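The Bag, the Basket and the Sunday Counter

My grandmother kept fruit in a blue enamel bowl, and when the bowl was full she stopped buying fruit. I have never had her discipline. I come home from the Tillman Street market with whatever looked good, and by the middle of the week I'm peering into the bottom of something and wishing I hadn't.

So this spring I decided to take the matter seriously, which in my house means clearing the counter and making a pot of coffee first. It was May, the first small peppers had turned up at the Kutine stall, and I had bought far too many of them (they were so pretty!). I had two baskets, a drawer full of zip-top bags and a free afternoon, and I thought, well, how hard can it be to put things away properly?
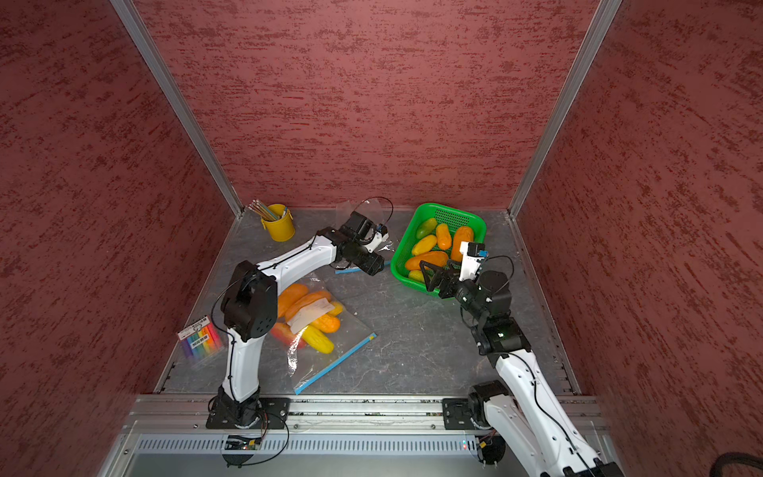
A clear bag laid flat on a gray, marble-patterned surface.

The flat bag is where most of us go wrong, I think. We pull one out, pry it open with two fingers, hold it in the air with one hand and try to pour with the other, and half the produce rolls off toward the stove. A bag wants to be stood up. Run a hand inside to push the bottom corners out, fold the top back like a shirt cuff if it keeps flopping shut, and set it down close to the basket so that nothing has to travel very far. My friends in Zosholm lean theirs against a jar, and I have come around to that, although I used to think it was fussy.
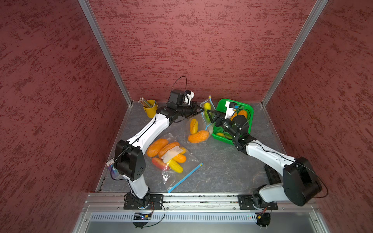
Kanley wrote to me after my last column to say that bags are all very well, but anything going in has to be bone dry, and that a folded paper towel at the bottom saved an entire batch of snap peas one summer. I took the advice and have been grateful ever since. I'd add only that the towel should be changed when it feels damp, and that a towel left in for two weeks is no help to anyone.

Then there is the question of the basket. I'm very fond of a plastic one with holes in the sides, partly for the air and partly for the plain pleasure of seeing color through it. Small things that will be eaten in a day or so can stay there on the counter, where people will pick at them. Whatever is left goes into the bag and into the refrigerator.
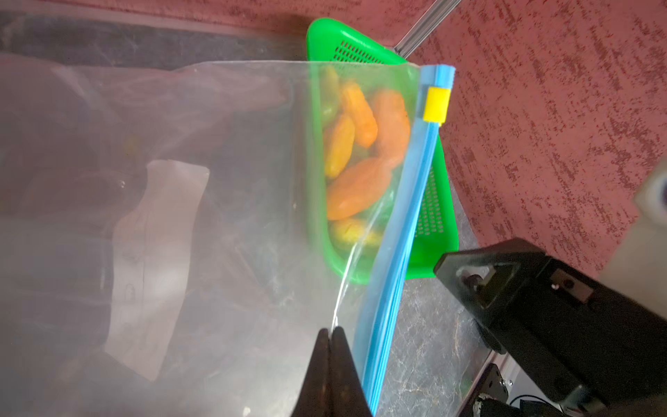

A slider makes the closing easier, especially for stiff fingers, but I still press the seal once along its whole length with my thumb. Before that last inch goes shut I smooth out some of the air, gently, so the soft ones don't get bruised. Then I write the day on a strip of tape, put the bag on the middle shelf at eye level, and go see whether there's any coffee left.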